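Handtuch falten beibringen: per Hand oder Fernsteuerung?

Latrice Okafor
Hallo zusammen! Ich bringe meinem Arm gerade Handtücher bei, bisher 121 Durchgänge mit dem Handgreifer, und es macht riesig Spaß!

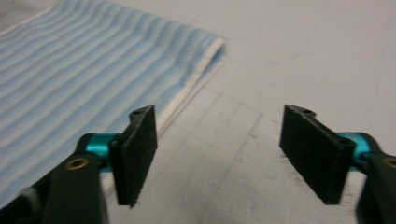
Wie viele Durchgänge braucht man fürs Falten?
Fang mit 285 an und trainiere dann einmal zur Probe.

Brovberg
Handgreifer, ganz klar! Fernsteuern ging bei mir viel zäher. Leg das Tuch jedes Mal etwas anders hin und greif schön langsam zu, das hat bei mir enorm geholfen!

Gradomano
fernsteuerung geht auch, hab 18 gemacht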